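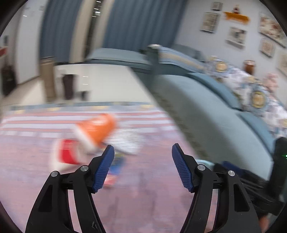 Fig. 1. Pink and lavender cloth with a blue-gray border.

Section 3. Registering Cordless Handsets and Loading the Shared Phonebook

This section covers handset registration, the shared phonebook and base station reset for the Femidari cordless base station. The base must already be mounted, powered from the network switch or the supplied adapter, and reachable from a computer on the same network. Complete the network settings before you continue.

Before you begin

Check that the status light on the base is steady green. A slow green blink means the base has no network address. A red light means the base has not signed in to the phone service.

Have the following at hand:
Administrator password for the base
Handset PIN, if it has been changed from the default
Line user names and passwords from your phone service provider
Phonebook file, if one is to be loaded

Charge new handsets until the battery icon stops moving. Registration can fail on a handset with a low battery, and the handset will not report the cause.

Registering a handset

1. Open a browser and enter the address of the base followed by :82. The sign-in page opens.
2. Sign in as administrator and select Handsets, then Add.
3. Enter a display name. This name appears on the idle screen and in the call log of other handsets.
4. Select the line to assign. A line may be shared between handsets, but each handset needs at least one line to place calls.
5. Select Open Registration. The status light on the base turns amber.
6. On the handset, press Menu and select Settings, Registration, Search for Base.
7. Select the base from the list and enter the PIN.
8. Wait for the tone. The handset displays the name entered in step 3 and the number of the assigned line.

Note: Registration closes by itself when a handset has been added. Repeat from step 2 for each further handset.

Note: A single base accepts up to 11 handsets. If the Add button is gray, remove a handset that is no longer in service.

Caution: Do not disconnect power from the base while the status light is amber. The handset table may be damaged and all handsets will have to be registered again.

Handsets supplied by Flurkura use the same menu, except that Registration is found under System. Older Flurkura handsets do not display the line number after registration. Place a test call to confirm the assignment.

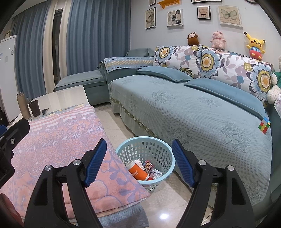
Page last changed: March

Loading the shared phonebook

The shared phonebook is stored on the base and is available to every registered handset. It holds up to 2,000 entries. Personal entries stored on a handset are kept apart and do not count toward this limit.

1. Save the phonebook as a comma-separated text file with UTF-8 encoding. The first row must read: name,office,mobile,home
2. Remove spaces and brackets from the numbers. A leading plus sign is accepted.
3. In the browser, select Phonebook, then Import.
4. Choose whether to replace the current phonebook or add to it.
5. Select the file and press Load. A full phonebook takes roughly 3 minutes to load. Calls in progress are not affected.
6. Check the result line. Rows that were skipped are listed by row number.

Caution: Replace deletes the current phonebook as soon as the file has been accepted. There is no undo. Use Export first to keep a copy.

Note: Entries added with the Chaimongkol directory tool already have the correct first row. Do not open and save these files in a spreadsheet program. Leading zeros will be lost.

Handsets fetch the new phonebook the next time it is opened. To force an update, press and hold the Directory key until the handset beeps.

Removing a handset

1. Select Handsets and tick the box next to the handset.
2. Select Remove and confirm.
3. If the handset is in range, it displays Not Registered. If it is switched off or out of range, delete the base from its own Registration menu later.

Removing a handset does not delete its call log from the base. To clear the log, select Logs, Handset Calls, Clear.

Resetting the base

Press and hold the recessed button on the underside with a straightened paper clip. Release it when the status light turns red. All lines, handsets and phonebook entries are deleted, and the administrator password returns to the one printed on the label.

Bases managed through Dollurlow will download their line settings again after a reset. Handsets must still be registered by hand.

For range problems and repeater placement, see Section 4.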